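11/05/2025

Sunday, so the building was quiet and I had the back half of the lab to myself. Started at nine, stopped when the light went.

Subject for the day was the old one: can a machine put the laundry away yet. My position since April has been that it can do portions of the job under conditions nobody's bedroom meets, and today did not move me far.

Reread the Dremora report over coffee. Their folding numbers are good, but the shirts go in flat and face down on a table, collar to the left. Someone did that part by hand and it does not show up in the cycle time. Folding a shirt that is already flat is close to a solved problem. Getting from heap to flat is where the time goes, and the report gives it two sentences. I would like to see the whole run on one clock, from basket to drawer.

Sakai at least starts from a pile. Their method is to lift, let gravity do the unfolding, regrasp at the lowest point, lift again. It is sound on towels. A towel has four corners and any two neighbors will do. A T-shirt has sleeves, a neck and a hem, and the lowest point can be any of them. The second grasp is then a guess, and the planner has no cheap way to find out that it guessed wrong until the shirt is back on the table.

Spent the middle of the day on grasp depth. With two rigid fingers there are two ways to be wrong. Too shallow and you pinch a fold that opens under load. Too deep and the fingers go into the bunch and take hold of three layers, and after that no amount of shaking will separate front from back. Knit cotton is worse than woven because it stretches before it slips, so the force reading looks healthy right up to the point where it doesn't. Wrote this up for the Atomen notes and cut it to 6 lines.
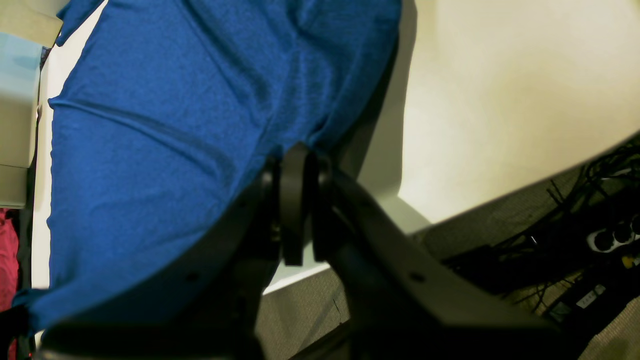
The other issue is sight. Once cloth hangs close to the wrist it fills the view, and the hem and the sleeve start to look like the same thing. A person deals with this by feel, running a thumb along the edge until it meets a seam. Our fingers report width and effort and that is all. I have asked for tactile pads twice. Gruvus quoted a lead time that takes us past the end of the budget year, so the request sits.

For comparison, shop-floor work is further along, mostly since the parts are stiff. A bracket is the same shape on Monday as it was on Friday. Bin picking, machine tending, loading trays – I would sign off on any of those today. I would not sign off on a sock drawer.

To do: fix the timestamp drift in the logs, separate regrasp time from fold time in the table, reorder cable ties. Also try a slower lift with a pause before the second grasp. Left at five thirty. Own laundry still in the dryer.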